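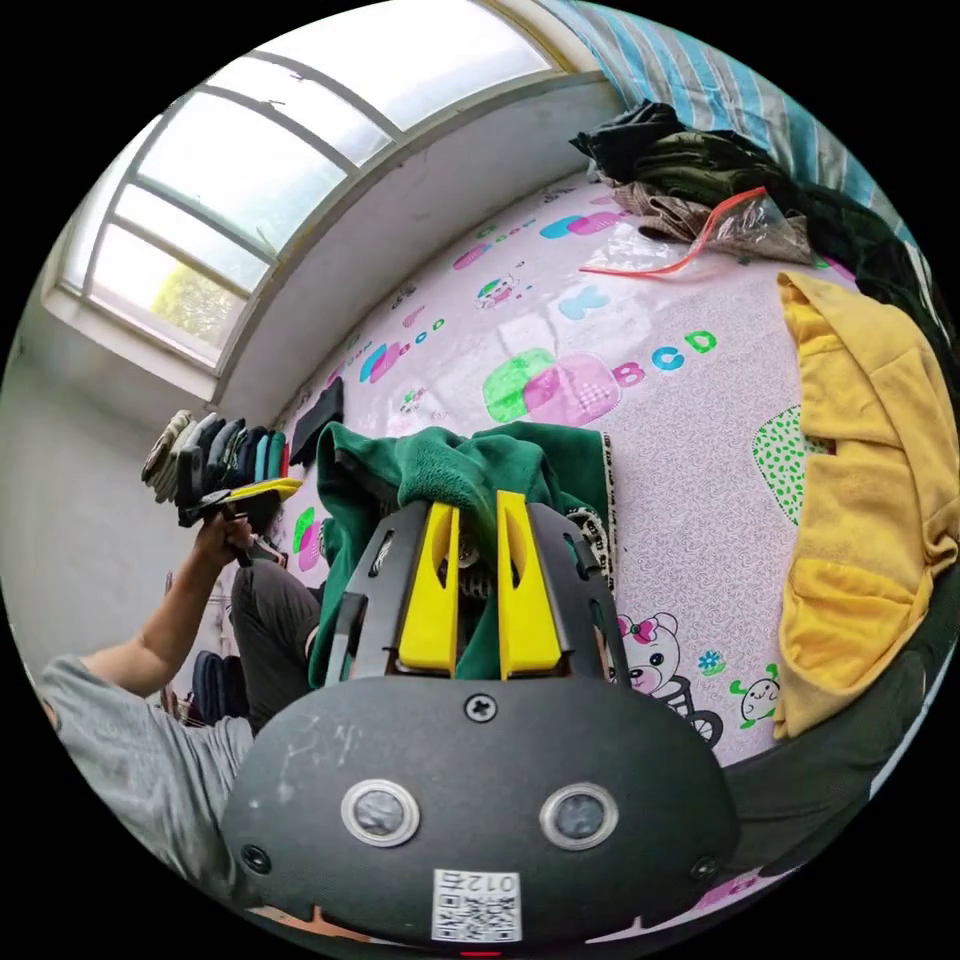 Ticket 771
Product: Drorard 790 front-load washer
Opened: 3 April 2022
Status: Closed
Subject: Error 5 at final spin, clothes left soaking

Customer report

The washer fills, washes and drains as usual. At the start of the final spin the drum turns slowly one way, stops, turns the other way, and stops again. It keeps doing this for a long time. Then the display shows 5 and the door unlocks. The load is so wet that it drips on the way to the dryer.

It doesn't happen every time. Small loads of shirts and socks finish fine. Towels fail now and then. Sheets fail nearly always. A normal cycle should take under an hour, and one of the bad ones ran up to 116 minutes before it gave up.

The machine was moved from one side of the laundry room to the other when the floor was redone. I can't say for sure whether the trouble began before or after that. Detergent is Wijaya liquid, one cap per load. I have already cleaned the lint filter and turned the machine off at the wall overnight. No change.

Support reply

Code 5 on the 790 means the machine tried to balance the drum several times and could not. It is a protection code and does not by itself point to a failed part. Please check the following and report back.

Shipping bolts: confirm that all four are out. Look at the back panel. You should see plastic caps over the holes.

Level: put a spirit level on top of the cabinet, front to back and then side to side. Push down on each corner in turn. There should be no rocking.

Drain hose: the end should not be pushed more than a hand's width into the standpipe.

Empty spin: run Spin Only with nothing in the drum and note whether it reaches full speed.

Customer update

Bolts are out and the caps are in place. Drain hose was in too far, so I pulled it back and fitted the clip. Empty spin reaches full speed and is quiet. The level shows the cabinet slightly low at the left rear, and that corner moves when I press on it. The lock nut on that foot was loose.

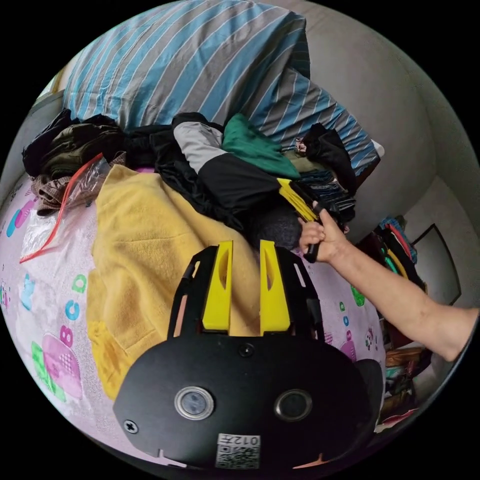

Support reply

An empty drum spinning well tells us the motor, belt and speed sensor are likely fine, so we will leave those alone for now. The remaining causes are the loose foot and the way the load sits. Bedding of the sort in your photo is the hardest thing for this machine to balance. A sheet soaks up water, winds around itself and ends up as one heavy lump on one side of the drum. A duvet cover is worse if it is left unbuttoned, as smaller items work their way inside it.

Please adjust the left rear foot until the corner stops moving, then tighten the lock nut up against the cabinet. Check the level again after that. Next, wash one sheet with a few medium items such as pillowcases and T-shirts. Use the Bedding program and set the spin to medium. Do not use Quick Wash for sheets on this model.

Customer update

Foot adjusted and nut tightened. Level is now good both ways.

Test one: single sheet with pillowcases and T-shirts, Bedding, medium spin. Finished with no code. Normal dampness.

Test two: two sheets alone, Bedding, high spin. Code 5 again. When I opened the door both sheets were in a tight roll.

Test three: same two sheets, pulled apart by hand, two bath towels added, medium spin. Finished. It took two tries to balance but got there.

There is still a light knock at low speed with the heavier load. It wasn't there on the empty spin.

Support reply

Thank you, that is useful. The knock may be a worn damper. With the power off, open the door and push the empty drum down firmly, then let go. It should come back up and stop. If it bounces more than once, the dampers need to be replaced. They are sold as a pair and should be changed as a pair.

Customer update

It bounced three or four times. Ordered the damper pair from Briditz and had it fitted by the repair shop in Okum. The technician found oil on the left one. I have now done several loads, including the two sheets alone on high spin that failed before. No code 5. The knock is gone.

Resolution

Left rear foot leveled and locked. Drain hose repositioned. Both dampers replaced. Customer advised to keep mixing smaller items with sheets and to recheck the feet if the washer is moved again. Dampers were out of warranty and no refund was requested.

Ticket closed by support. Reply to this ticket to reopen it.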